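**Ticket 1706 - Wäscheservice Anik, Gästezimmer 2**
Gemeldet von: Mwajuma Rweyemamu
Bearbeitung: Nassoro Magesa

## Problem
Das dunkelgraue Kleidungsstück ist gefaltet zu dick und passt nicht ins Schrankfach. Der Stapel auf dem Blumenlaken hat mehrere Lagen. 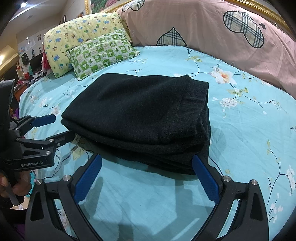
## Prüfung
1. Fach nachgemessen: 200 mm hoch, kein Defekt.
2. Hose flach ausgelegt, Bund links, Beine rechts. Quer über die Mitte läuft eine Naht - dort nicht knicken. Links der Mitte ein heller Fussel.
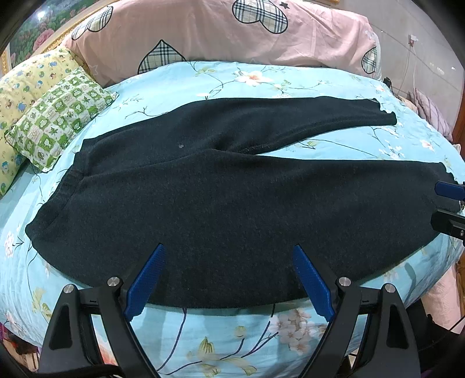 3. Fussel abnehmen, Beine aufeinander, dann einmal längs falten.

## Status
Offen, Rückmeldung bis 5 Uhr nachmittags.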